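Short-track racing has too many points races. At Erkine we ran 30 last season, and by October most drivers had stopped caring.
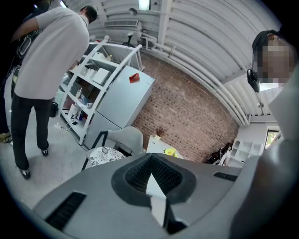 Hekis Motor Club | Oval Section

Cut the season to eight rounds and each would matter. Entry fees are 500 a year now, before tyres.
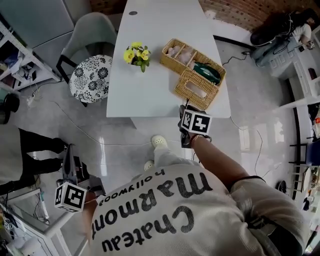 Race office, Hekis

The Shi Cup pays 100 to the winner and still fills its grid, as it comes round once.

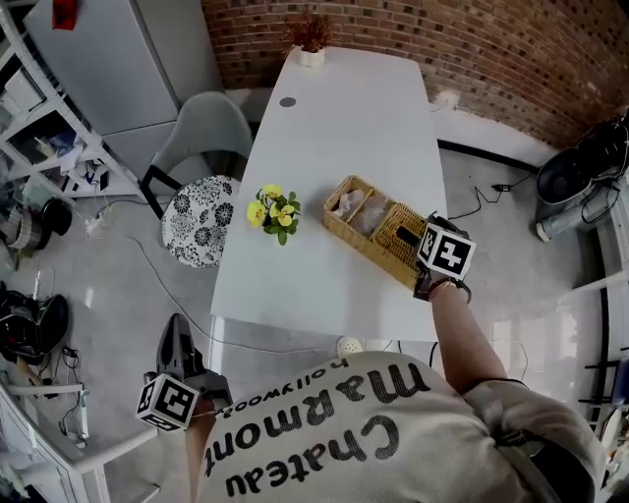 Heat draws need changing too. Drivers pick numbers from a bag, and late arrivals miss out. A wicker basket with two compartments would do, one side for each heat, drawn at noon.

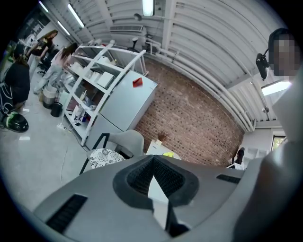

Page last changed: 4th July

The Feline class should go first. It had its best racing when it ran less often.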